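Replacing a side-release buckle without sewing?

Kaan Keskin
The chest strap on my old Karakaya daypack lost its buckle in August and I still love this bag! Can I swap in a new one without unpicking the stitching? The webbing is sewn shut on both sides.
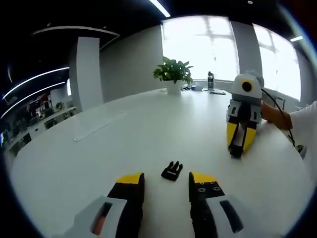 I'd like to keep the original strap if possible - it's the perfect length.

Duygu Kılıçarslan
Yes! Look for a split-bar buckle. The webbing slides in through a slot in the bar, so no needle at all. Measure the strap width first. I've fixed 14 bags this way and it's such a satisfying job.

Dusov
just tie a knot lol

Related
Fixing a stuck zipper
Washing a canvas backpack
Best thread for heavy webbing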